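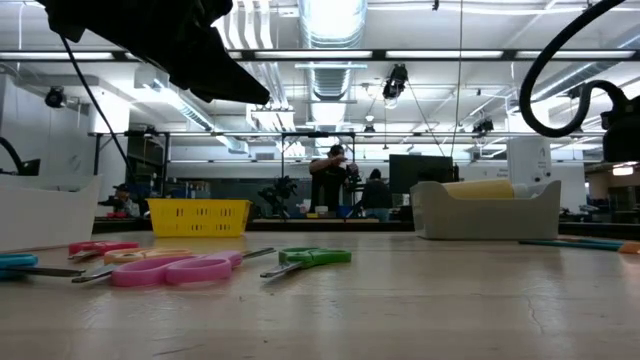 Satish Gowda: are you squeezing the leader trigger all the way before you start recording, or only once you're over the first pair? If it's half open at the start, Pivow takes that as its zero.

Ah, that might well be me! I've been starting with it half open, out of pure habit. So on the scissors task the follower thinks it has closed when it hasn't, and I get a lovely approach followed by a very limp grab. I've thrown out 24 demos over this (sob) and kept 131 that look all right on playback.

Tried since then: full squeeze, full release, then record. Much better on the pink-handled pair. The green pair still slips, but I think I'm coming in too steep there and rushing the wrist, so that's my driving and I'll slow down.

One leftover: there's a lag of roughly 3 seconds when I reconnect the leader, and the log just says "code 69". Is that safe to ignore? Hermine gets it on her login too. Please leave the ticket open till I've done another batch after lunch.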